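21/05/2022
By Jadwiga Wasilewska

Why does my game need an update again?

You got home. You did your homework, or at least you opened the book it was in. You pressed the button, and the game said: "Update required. 2 hours remaining." Rude.

Games didn't always do this. Once upon a time a game came in a box, and whatever was in the box was what you got. If there was a hole in the floor of level three, you fell through that hole forever, and so did your cousins. Now most games can be changed after you have them, and the change is called an update, or a patch. It's called a patch for the same reason as the one on the knee of your jeans. It covers a hole.
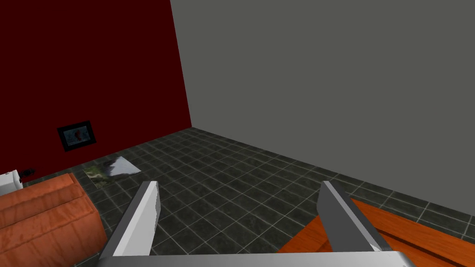
What's in a patch?

Mostly fixes. A mistake in a game is called a bug. Take Istwood, a game about running a very small town full of very fussy squirrels. In April the squirrels learned to walk through walls, which they enjoyed and the players did not. The people who make Istwood had to find the line of code that tells a wall to be a wall, and repair it. The list of changes that came with the patch had 318 lines on it. Line 204 or so said "Acorns are now rounder." Somebody cared.

Some patches also change the rules. Say one sword is so strong that every player picks it, and the other swords sit at home feeling sad. The makers might make the strong one weaker, and players call that a nerf. If they make a weak one stronger, that's a buff. You will notice that nerfs always happen to your favorite thing.

And some patches add stuff: a new map, a hat, a second hat.

Why is it so big?

A game is made of files, like a book is made of pages. Pictures and sounds are the heavy ones. A fix might be tiny, but if it lives inside a huge file, your machine may have to fetch the whole huge file again. It's a bit like getting a new encyclopedia in the mail because page 737 had a comma missing.
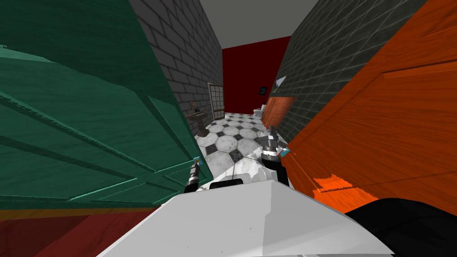 Fadime Keskin wrote in to say that her update got stuck at 99 percent and stayed there through all of dinner, and she would like to know what it was doing. Probably unpacking, Fadime. Files are squashed small for the trip and have to be unsquashed when they arrive, and the bar on the screen isn't always good at counting that part.

Can I skip it?

If you play alone, sometimes. If you play with other people, usually not. Everyone has to be using the same version, or your wall would be their open door, and there would be arguments.

Try asking a grown-up to turn on automatic updates. Then the patch can arrive while you're asleep, and in the morning your favorite sword will already be worse.

Questions? Write to the Taltetti kids' desk. © 2022 Taltetti. Back to top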